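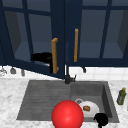
Kitchen swap shelf reopens at Canley

The swap shelf at the Canley building is open again from 22nd January. It closed in November while the hallway was painted. Residents left 326 items last year, most of them cookbooks, pans and jars.

Please leave clean goods only, and no more than five pieces at a time. Electrical items go to the Grolau depot on Imness Road.

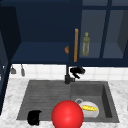

What to do with opened food

Opened food can't go on the shelf. Sealed cans and dry goods are fine if they have at least two months left on the date. Oil and vinegar are accepted only with the seal unbroken.

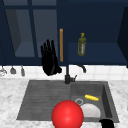
One resident on the fourth floor asked for a separate box for spices, saying small jars get lost behind the pans and end up thrown out. Another wrote that labels would do the same job for less money.

We will try the box first. It will sit on the bottom shelf until spring, and anything left in it for four weeks will be cleared.
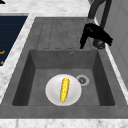
Large pans are still welcome, but they should go on the floor beside the shelf. Lids need to be taped to the pan they belong to.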